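Nurnside Board Butter, 11 oz tin

I started making this stuff in October for my own cutting boards and now I can't keep up with it! It's beeswax and mineral oil, nothing else, and it smells a little like honey when you open the lid. Rub it in with an old T-shirt, go to bed, wipe off the extra in the morning – done.

One tin does nearly 18 boards, more if yours are small. Maple drinks it up slower than walnut, so go easy on the first coat.
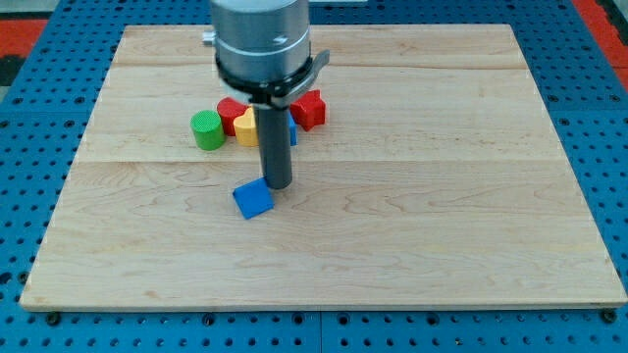
I also sell a bigger 16 oz tin (same recipe, better deal), and shipping is free if you buy two.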